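4.2 Bus layout and add-on power

The second board revision (Kukwood, rev B) keeps the split from rev A: one microcontroller for timing, one for host traffic. Shared memory between them dropped, too many lockups. Messages now go over a plain serial link with a checksum, 20 bytes per packet, fixed length. Fixed length wastes space on short commands but makes resync easy — the receiver just waits for the next header byte and counts.

Up to 4 arms per board. Each arm gets its own port and its own fuse. In rev A all ports sat on one fuse, so a stalled servo on one arm took down the rest, and that cost us most of a week at the Darby bench before Anselmo Chambi traced it to a sagging supply line. Separate fuses fixed the shutdowns. They did not fix the noise, see 4.3.

Add-ons (pumps, limit switches, small displays) hang off a second connector. Power for these is switched in software and off by default at boot. Early firmware had it on by default and pumps would kick for a moment at every reset, anoying but harmless. The connector is keyed. Rev A was not keyed and we burned two display modules.

Logging goes to the memory card when one is present, otherwise to the host. Card writes are buffered, flushed between motion commands only. A flush in the middle of a move delayed the next step pulse enough to hear it. 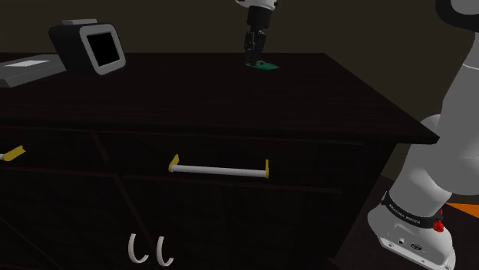
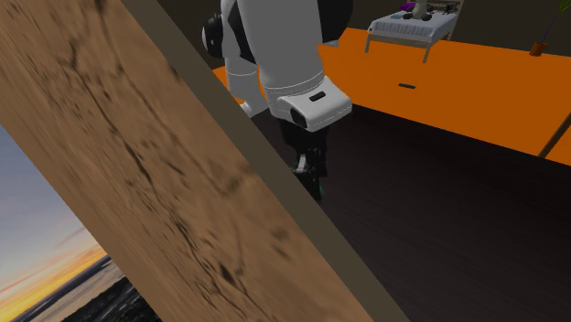
Figure 3. Two simulated views. Top: gripper at the cabinet top, with a flat green object. Bottom: wood panel and window.

What happens if one arm stops answering while the others are moving?

The board drops that arm's port after three missed replies, cuts its add-on power, and lets the other arms finish their current move before it reports the fault to the host.

That rule was picked by hand, not tuned. One missed reply is common with long cables, and two in a row does happen. Three in a row was always a real fault in our logs. Out of 3,000 commands sent during the long run on the Ritchie cable set, no port was dropped by mistake. Shorter cables not tested separately, no reason to expect worse.

4.3 Noise on the shared ground

Remaining problem. With all ports loaded the analog inputs drift, and the drift follows servo current. Moving the analog ground to a single point near the regulator helped a lot but a small offset stays whenever two arms lift together. For now the firmware reads the inputs only between moves and throws away the first sample. Works for switches and slow sensors. Would not work for force sensing, and we dont claim it does.

Bikthorpe, the host-side library, hides most of this. A read request made during a move is queued and answered afterward, with a flag telling the caller it was late. Callers that ignore the flag get old-style behavior. A proper fix needs a separate converter on its own supply — planned for rev C, layout started in October, no results to report yet. The firmware image with the read queue included is 1,112 bytes larger than the one without it and still fits the smaller part.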